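Deneck flat-pack shipping boxes: I finally bought the bundle
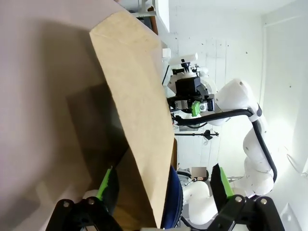 Plain tan cardboard, with a fold line showing near the top corner.

I've been putting off writing this one because how much can a person say about a cardboard box? Plenty, apparently! I moved out of a third-floor walk-up in Leltgate over the spring, I sell secondhand cookbooks and enamelware on the side, and between those two things I go through a silly amount of cardboard. So when my usual supplier, Listness, stopped carrying the medium size I like, I went over to Deneck and ordered the mixed bundle.

The bundle comes flat and strapped in plastic, and my first complaint is the strapping. It's tight enough that it bit into the edges of the outer boxes on both sides. Two of mine had crushed corners before I'd done a thing with them. They still folded up fine, but I wouldn't send one to a customer, so they became the boxes for my winter coats.

Once you get them open, though, I really like these. The board is stiffer than the Listness stuff and the creases are pressed properly, so the flaps go where you push them – no wrestling, no bending the panel in some random spot an inch away from where it was meant to bend. I put together a whole stack on the living room floor one evening with the radio on and only swore at one of them. (It was inside out. My fault.)

Size-wise, I'd call the medium perfect for books if you stop at two layers. I know, I know, everyone says don't fill a box with books, and I did it anyway with a load of old hardcovers and the bottom held. My friend Salvador Fonseca carried that one down the stairs and has brought it up at every dinner since. The large is better for bedding, lampshades, all that light awkward stuff. I tried it with cast iron and the base started to bow, so please double-tape it if you're going to be as stubborn as me.

Tape! The surface has a slightly dusty feel and cheap tape lifts off it overnight. I had a roll of the thin clear kind from the drugstore and woke up to a row of boxes with their lids popped. Switched to Pinheiro paper tape, the kind you wet, and I've had no trouble since. It costs more and you do end up with gluey fingers, but it also means the whole thing can go in recycling without peeling anything off.

Marker shows up nicely on the brown and doesn't bleed. Pencil is useless, you can't read it from more than a foot away.

What I'd change: looser straps, and hand holes on the large. Cutting your own with a utility knife works but it leaves a rough edge that's mean on the knuckles. I'd also love to be able to order just the mediums, and right now the site only sells them in the mix, so I've got a pile of smalls behind the sofa that I'm slowly using up on teacups.

Four stars from me. I've already reordered, and I asked them in the order notes to go easy on the strapping, so we'll see.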